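The Bumesport Turcotte is a small two-door estate with a 100-hp petrol engine and a five-speed manual gearbox. I've had mine since April and have covered 3000 miles, mostly on A roads with a weekly motorway run.

It pulls well from low revs and goes quiet at cruising speed. Above 4000 rpm it gets coarse, and there is little point holding on to a gear past that. The steering is light in town. The ride on 19-inch wheels is firm, and you hear broken tarmac more than you feel it.

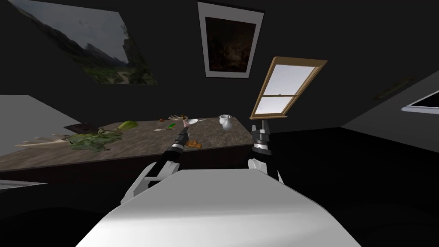
Does it need premium fuel?

Ordinary unleaded is fine. The handbook lists premium as optional, and I noticed no change over two tanks of it.

Seats are good for three hours. The boot lip is high, and the Lollex stereo takes too long to find a phone. Karine Bergeron at the dealer updated the software, which helped a little.

I'd buy it again on the smaller wheels. Four stars.

Yvette Hawthorne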